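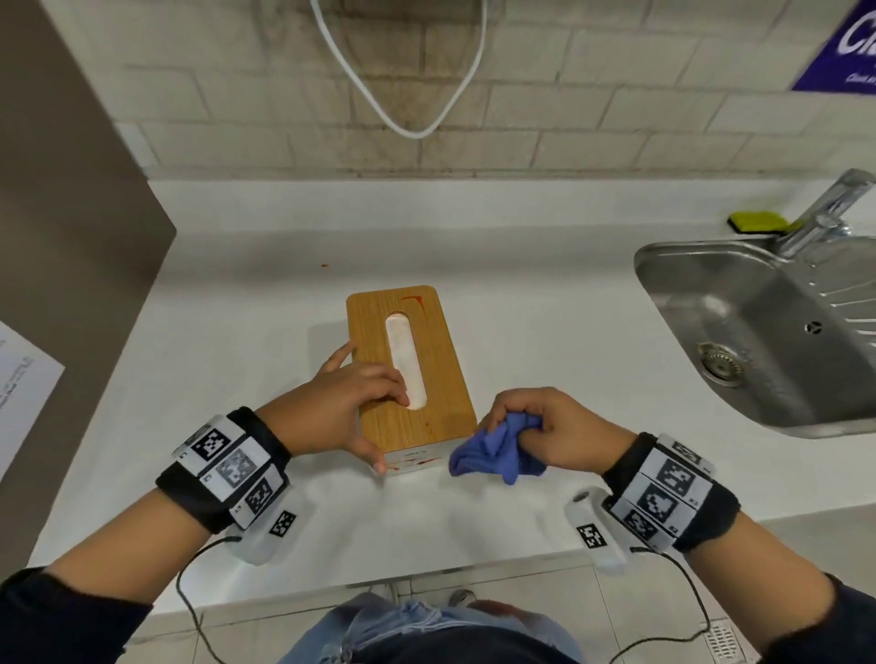 Section 4. Recording a wiping session with the wrist bands

By now you've got the Harik recorder talking to your computer (Section 3), and you're probably itching to clean something. Good! Wiping is the task I always start new people on. It's short, it uses both hands, and the things that go wrong with it go wrong with everything else later on.

A quick word on what we're after. The method learns a wiping motion from a person's two hands: one holds the board, the other moves the cloth. The head camera gives us the big picture, the marker bands give us where each wrist is, and the little sensor boxes fill in the moments when the camera can't see the markers well. If any one of those three is sloppy, the policy you train will be sloppy too, and you'll spend a week blaming the network (I did).

4.1 Before you put anything on

1. Clear the stretch of counter in front of you. A sponge or a sheet of paper off to the side is fine. We want some ordinary kitchen stuff in view, just not under your hands.

2. Turn on all the lights you plan to use and leave them alone until you're done. The markers are plain black and white squares, and glare is what kills them.

3. Wear long sleeves, in a dark color if you have one. A band over bare skin slides, and once it slides your wrist calibration is worth nothing.

4. Start the Harik recorder and let it warm up while you do the next part.

Note: If your counter is shiny, do a test recording first. My old one was, and the tracker kept finding a ghost marker in the reflection. A matte counter has never given me any trouble.

4.2 Putting on the bands

1. Left band first, then right. They aren't interchangeable. Each one carries its own set of marker numbers, and if you swap them the software will happily give you a person with crossed arms.

2. Snug is what you want. You should be able to turn your hand freely without the band turning with it.

3. Check that the markers face up when your palm is flat on the counter.

4. Run each cable down past the front edge of the counter and leave enough slack to reach the far side of your work area. I test this by stretching both arms out as far as I'll need to. It looks silly. Do it anyway.

CAUTION: Keep the sensor boxes and cables out of the sink. They are not sealed. If you're working next to a basin, wet and wring out your cloth before you put the bands on.

CAUTION: Don't step on the cables when you shift your feet. If one snags, stop the take and sort it out before you pull on anything.

4.3 Zero pose

1. Lay both hands flat on the bare counter, shoulder width apart.

2. Look down at them so both bands are in the head camera's view, and hold still until you hear the beep.

3. Lift both hands, put them back, and wait for the second beep.

If you get the low tone instead, one of the bands wasn't seen. Nine times out of ten your chin is too high. Tuck it in and try again.

4.4 The take itself

1. Put the board down in front of you. Any angle is okay, and I'd really like you to change the angle between takes – a stack of perfectly lined-up boards teaches the model one pose and nothing more.

2. Say the take number out loud, or tap the counter twice if you don't like talking to yourself.

3. Hold the board with your left hand and wipe with your right. Lefties, go ahead and reverse it, then set the handedness switch in the session form.

4. Do both the top surface and the edges. People forget the edges! They're also where the interesting two-handed stuff happens, because the holding hand has to tip or steady the board while the other one gets in close.
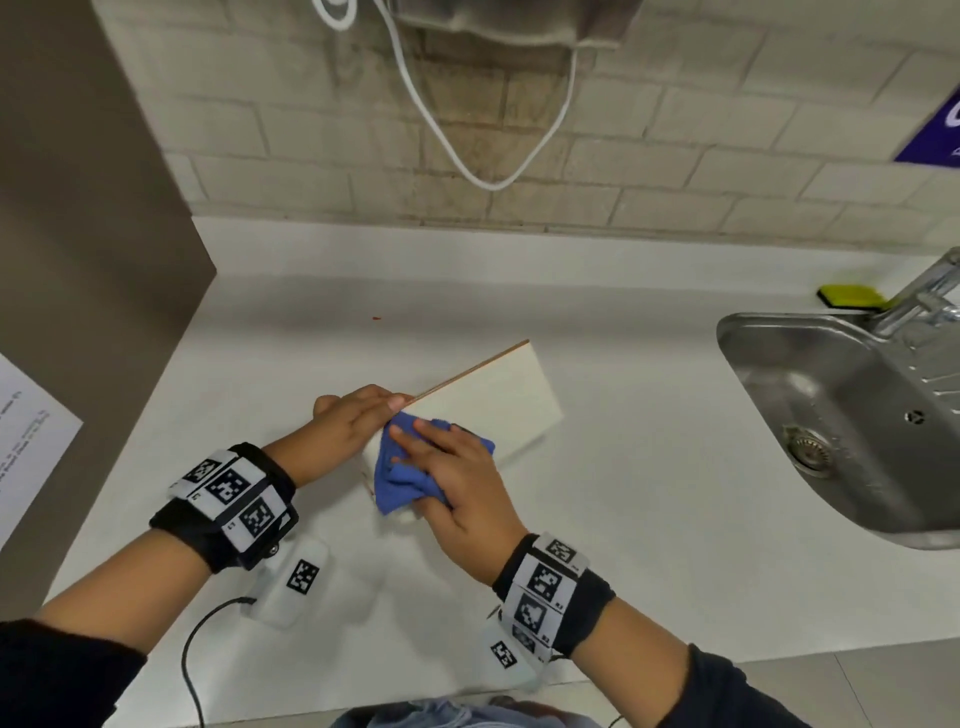

5. Go at your normal speed. Please don't slow down for the camera. We tried slow takes early on, and the policy we got from them pushed the cloth along like it was afraid of it.

6. Keep your head fairly steady and look at what you're doing. You'll do this naturally unless you start thinking about it.

7. When you're finished, take both hands off the board, rest them on the counter, and wait for the beep.

Note: Bunch up the cloth however you like, and let it change shape as you go. The hand tracker copes with covered fingers better than you'd expect, and neatly folded cloths gave us a model that fell apart the first time it met a crumpled one.

4.5 Checking what you got

Open the take in the Bolmont viewer before you record the next one. I know, it's tempting to do twenty in a row and look later. I lost an entire Monday that way.

1. Scrub through and watch the two wrist traces. They should be smooth, with no sudden jumps.

2. Look at the gap counter. A gap is a stretch where no marker on a band was read. Anything under 200 milliseconds gets filled in from the sensor box and you can ignore it. Longer than that, and the take gets flagged.

3. Keep flagged takes, but move them to the "review" folder. Some can be saved.

4.6 How much is enough?

Everyone asks, so here are my own numbers. Our full wiping set is 2138 takes. After the viewer check and a second pass by hand, 996 of those were marked clean from start to finish. We trained on the clean ones alone, and then on everything with the flagged parts masked out, and the second model was better at edges and slightly worse at flat surfaces. I still don't have a good explanation for that. My guess is that tipping a board hides the bands more often, so by throwing out flagged takes we were throwing out edge work.

For a first try you need far less. With 109 clean takes, all with boards of a similar size, I got a policy that would wipe the top of a board in a way I'd call decent. It ignored the edges completely. If you only want to see the pipeline run from end to end, aim for that and move on to Section 5.

4.7 Taking things off

1. Stop the recorder first, bands second. Otherwise the last take ends with your wrists flying across the room.

2. Unplug the cables at the recorder end and coil them loosely.

3. Wipe the markers with a dry cloth, and use a fresh one, please. A smudge on a white tile can cost you the whole marker.

4. Copy the session folder to your drive and check the file count against the viewer before you clear the recorder.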